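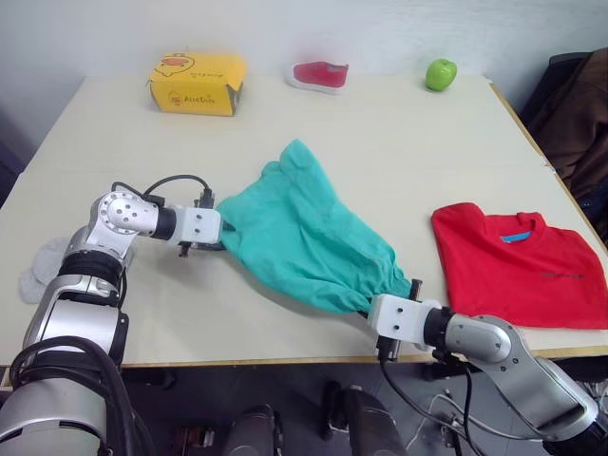

1/ Cable day on the folding cell!
Both arms have been dropping out of sync mid-fold since February and I finally blocked out 4th June to go through the whole thing. Posting as I go so I can find my own notes later.

2/ First suspect was the right gripper cable. It hangs down past the front of the table, and every time the elbow swings in low it gets a little tug. Zasum's manual wants a strain relief clip at the wrist. Guess who never fitted one (me).

3/ Clip on, cable rerouted with more slack, ran 20 folds. Two dropouts. Better, still annoying.

4/ Next up, finger pads. Teal tee is my torture test – it bunches up like crazy right where the grippers grab it. The red one folds nice and flat so I don't learn much from it.

5/ Pulled the pads and wow, the left pair was shiny. Counter says 832 cycles on them. Swapped in the Brivex ones, four tiny screws each, and yes I dropped one and spent ages on the floor with a flashlight.

6/ Re-zeroed both arms after that. If you skip it the left one closes a hair early and the shirt twists. Grip force was at 22 on both sides, I left it alone.

7/ Somebody asked about the controller: it's the Stunodow box, stock firmware. I did reseat its connectors while I was under the table, and one on the right arm side was a half turn loose. Pretty sure that was my last two dropouts.

8/ Another 20 folds, zero dropouts!! Leaving it running on the teal tee through lunch. Spare pads are on order from Engström, will post the part number when they get here.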